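Workshop notebook, June
Fimlow handheld gripper kit, loan set from Cleltano, second entry

Started 9.40. Kit still on loan until the end of the month, and we owe Skakuvside a yes or no on buying before it goes back. First entry covered unpacking and the charging fault, so I won't repeat that. Today was tall and awkward household objects, which is the part of the order Skakuvside care most about.

Software is build 2393. The loan set came with 2247 on it and that one would not save a session if the name had a space in it. Update took most of the first half hour. The old calibration file does not carry over and the release note doesn't mention it. I redid calibration from scratch with the printed sheet taped flat. Anyone updating the other set, leave time for this.

Grip force left at 76 on the dial in the app. The manual suggests lower for thin metal but at the lower setting the pads slid on the test bar, the same as last time. No marks on the bar at 76. The app still shows the value as a percentage on one screen and as a bare number on the next. Reported to Cleltano already, no answer yet.

Notes on handling:

Weight is fine for short work. My wrist was sore after the long run before lunch. The handle is shaped for a bigger hand than mine and there is only the one size. Antal sell a strap for their own kit that might fit round it, worth asking the price.

Trigger is better than the Antal one we tried in spring. Travel is long and even, and it's easy to hold half closed. The return spring squeaks.

Marker cubes: the mounts are firm now I have put the longer screws in. With the short ones supplied they could be turned by hand, which makes the calibration worthless. Ask Cleltano whether the longer screws are standard on the paid version. If not, add them to our order.

Tracking drops out when both cubes are turned well away from the camera. It comes back by itself in build 2393. In 2247 the session had to be restarted.

Coat stand next, the black metal one. Plan was to take hold low on the pole and tilt it. The base end is narrow, so the jaws close a long way in before they meet anything, and I wanted to see whether the opening value in the log follows that properly.
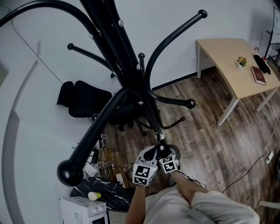 Coat stand tilted, gripper closed at the silver-tipped end of the pole. Both cubes in view.

Ran seven tilts. Opening value looked sensible in all of them when I scrolled through the log, and it settled at nearly the same figure each time. Run 4 has a gap in the tracking near the end. Keep it, but don't use it for the comparison with Antal.

A long pole levers against the jaws if you let it swing. Second hand near the gripper helps. The Fimlow manual only shows one-handed use, with small boxes and cups, and I'd like to see something in it about long items before we hand this to anyone new.

Cost still not settled. The Cleltano quote lists the support year separately and doesn't say if spare pads are in it. Need that in writing before Skakuvside get our note.

To do:
Chase Cleltano on pads, screws and the percentage display
Copy today's sessions to the shared drive, names without spaces
Oil the trigger spring, after asking if that affects the loan terms
Repeat the tilts at a lower grip setting with new pads

Stopped 15.20, gripper on charge.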